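Community Renewable Supply: Frequently Asked Questions
Lirkel Energy Co-operative
Last reviewed Sep 25, 2023

14 shares

What is the Lirkel community supply scheme?

The scheme allows households and small businesses to receive electricity matched to output from the Bromov wind site and the Stilix solar field. Members continue to receive electricity through the existing local network. The co-operative purchases generation on their behalf and retires one renewable certificate for each megawatt-hour supplied under the scheme.

Do I need panels on my own roof?

No. Membership is open to tenants, leaseholders and owners alike, and no equipment is installed at the property. Members who already have rooftop panels may join, but any electricity they export remains subject to their existing export agreement.
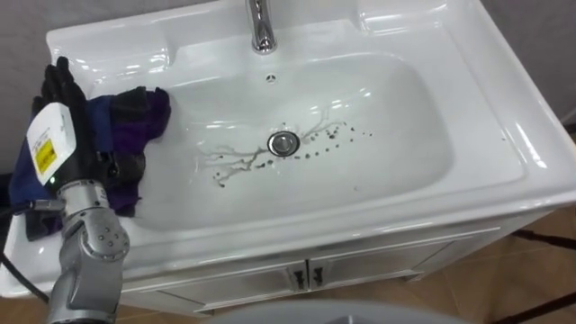 How many places are available?

The current round is limited to 400 household places. Applications are considered in the order in which complete forms are received. Where a form is incomplete, the applicant will be told in writing which items are missing and the place will be held for 15 days.

Is there a joining fee?

There is no joining fee for households. Business members pay a refundable deposit, the amount of which is stated in the offer letter. The deposit is returned at the end of the first supply year, provided that the account is not in arrears.

How is my share of the output calculated?

Each member's share is based on the annual consumption declared on the application form. The figure should be taken from a full year of bills wherever possible. If the property has been occupied for less than a year, the co-operative will use an estimate based on floor area and type of heating.
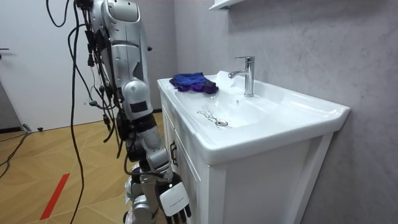 Does the scheme cover electric water heating?

Yes. All electricity recorded by the main meter is included, and water heating should therefore be counted when consumption is declared. Applicants often remember the cylinder that serves the bath and overlook a small separate heater feeding a bathroom sink with a white cabinet beneath it. Any such heater should be listed in section C of the form, together with its rated power if this is known. Gas and oil heating are outside the scheme and need not be declared.

What happens when the wind is low and there is little sun?

Supply to members is not interrupted. Certificates are matched over the year as a whole, so a shortfall in one month may be made up in another – this is normal for a scheme with both wind and solar generation. If the yearly total falls short, the co-operative buys additional certificates and publishes the quantity in its annual statement.
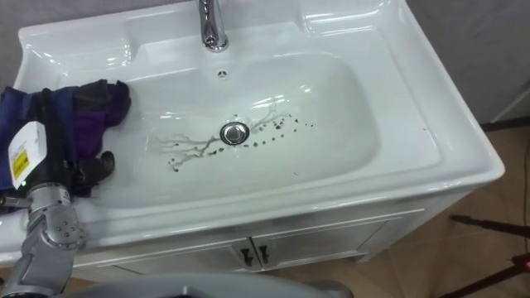 May I change my declared consumption after joining?

A revised figure may be submitted once in each supply year. Revisions are usually prompted by a change in the number of occupants, a new vehicle charger or building work. Small fittings seldom justify one: replacing a washbasin and its chrome tap, for instance, has no bearing on the declared figure unless an electric heater is added or removed at the same time. Revised figures take effect from the start of the next billing period.

How do I leave the scheme?

Members may leave by giving notice in writing. Household accounts close at the end of the billing period in which notice is received. Business members should refer to clause 9 of the supply agreement, which sets out the notice period and the treatment of the deposit.

Will the scheme be extended?

The co-operative is considering the purchase of output from a second solar field at Bravo. No decision has been made, and the purchase would depend on the outcome of the network connection study. Existing members would be informed before any change to the mix of generation.

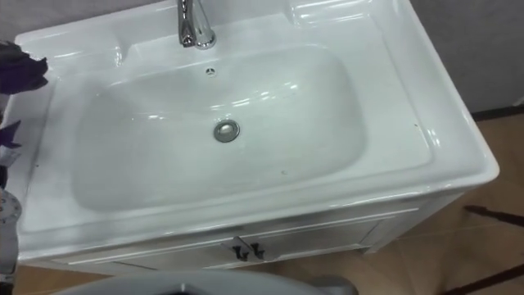
One member wrote to us in September to ask whether output from Bravo would be offered first to those on the waiting list or shared among everyone, as the information pack did not make this clear. Under the present rules, new output is first used to cover any shortfall in certificates for existing members. The remainder is then offered to the waiting list.

Where should questions be sent?

Questions that are not answered on this page may be sent to the membership office, quoting the application or account number. Written replies are normally issued within 15 days.

2 comments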